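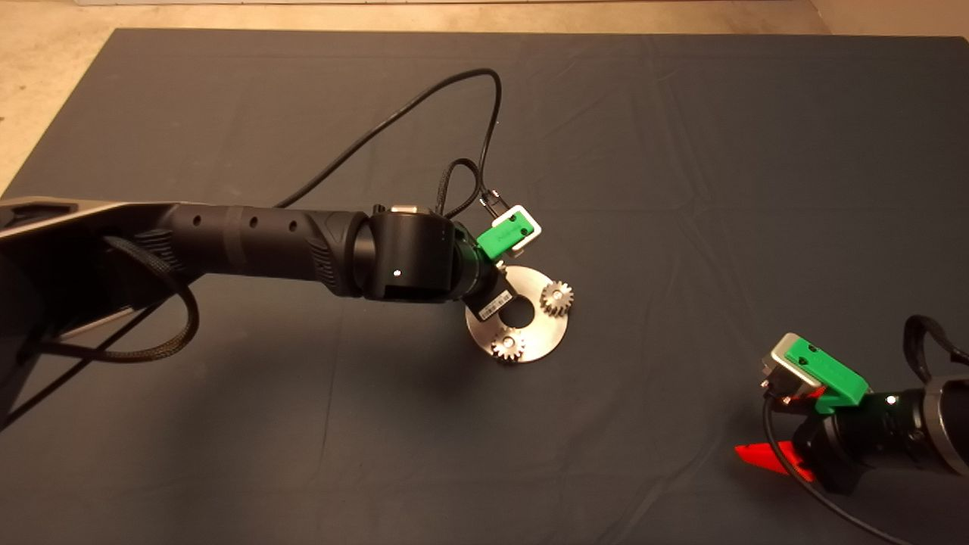

The workshop at Flalo takes in clockwork of all kinds, though the owner says most of it is kitchen timers and music boxes. She started seventeen years ago in a spare bedroom and now rents two rooms behind the bakery in Malurine.

Small gears are what she gets asked about most. "People bring them in a sandwich bag, all mixed up with the screws," she says. "I'd rather they left the thing in one piece."

She works on a dark cloth. "Bright metal shows up on it. And if you drop a gear it stays put. On a bare bench it rolls, and then you're on your knees with a torch."

Anything with teeth gets looked at under a lamp before it goes back in. She checks the bore as well, as a worn hole will make a good gear run badly. Round metal plates do for keeping small parts together. "A saucer works too. I used saucers for years."

Her stock of spares runs to up to 2000 pieces, kept in drawers she bought from Dubey when the hardware shop there closed. She paid 270 pounds for the lot, drawers included.

Does she ever turn work away? "Plastic gears, if they've split. I can't do much with those."

The workshop is open from ten until four and shuts for most of March. Repairs can also be left at the Skivar counter next door.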